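Went to the open day at Vastent in April. They build picking cells for small, awkward parts, and they're on the Ridgeway estate behind the tyre place. Thread, mostly for my own notes.

Parking is poor. Go in by the second gate, not the one the satnav gives you. Sign in at the desk, get a sticker, leave your bag in the lockers. Tea was free. Sandwiches had gone by half twelve.

Tours went in groups of 17. Ours was led by Dede Antwi, who runs the test floor. She kept it short and let people stop where they wanted to, which I liked.

First stop was the older line, which packs tap fittings for a customer they wouldn't name. Two arms, one conveyor, guarding all the way round. It's been running since before they moved into the building. Not much to see but it's the one that pays the wages, as Dede put it.

Someone asked about noise. It's the compressor, not the arms. They're moving it outside.

Second stop was the new cell, called Wellholm. It handles cut and polished pieces: glass stoppers, lamp drops, resin stones for costume jewellery. Anything with flat faces and a point on it.

The trouble with those is that the faces are all at different angles. If the fingers close on the wrong pair the piece turns or shoots out sideways. We saw it happen on the bench with a glass stopper. It went under a cabinet and a lad from the college had to fish it out with a ruler.

Clear material is the other headache. The vision side has to work out where the edge of the thing is, and with see-through stuff it can pick up what's behind or inside instead. Dede said they'd lost most of last winter to that.

So a lot of the work is now done in simulation before it goes near the real cell. Hậu Hà looks after that part and had two screens set up by the window. He runs 2000 grasps overnight, changes one thing, and runs them again the next night.

He let us pick the settings for a few. You choose the shape, the colour, how clear it is and where the light comes from, then it goes off and tries the grasp. A bit slow with a dozen people shouting colours at him, but he was patient about it.
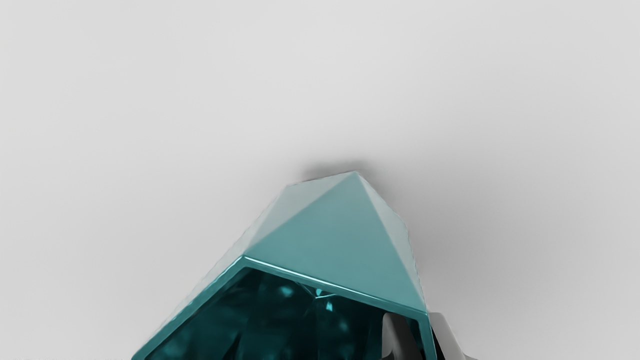

Teal faceted piece in the simulator, with a gripper finger against its right side.

I asked whether the light matters that much. He said yes, more than the shape does some days. A shadow next to a point can be read as part of the object, so they move the lamp about in the software and see what the grasp planner makes of it.

Last stop was a talk upstairs on Premutgate, their scheduling software. 63 slides. I stayed for the first half. If you run more than one cell it might be worth your time, we don't.

Prices: they won't give one on the day. You send in sample parts and they come back with a quote and a test report. I've left them a bag of our lamp drops, including the chipped ones.

They're doing another open day in the autumn, same format. Book the morning slot if you want a proper go at the simulator, as the afternoon groups only got ten minutes on it. Wear flat shoes, the mezzanine stairs are open grating.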